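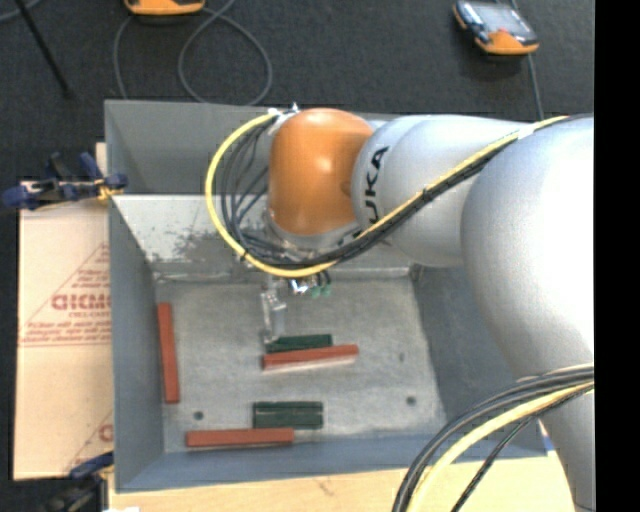

Harkdale Stores Forum: Scuffed grey bins

R_Marsden
Members are asked whether bins with worn inner walls should be repainted before August. Order 2654 covers the paint only.

H_Neagu
I would advise against it. Scratches on the floor of a bin do not affect its use, and fresh paint marks again quickly.

Nurkside13
I must disagree. Our site repainted 13 bins and dirt is now far easier to see.

R_Marsden
Noted. Kindly send the paint reference.

Nurkside13
It is 3209, grey.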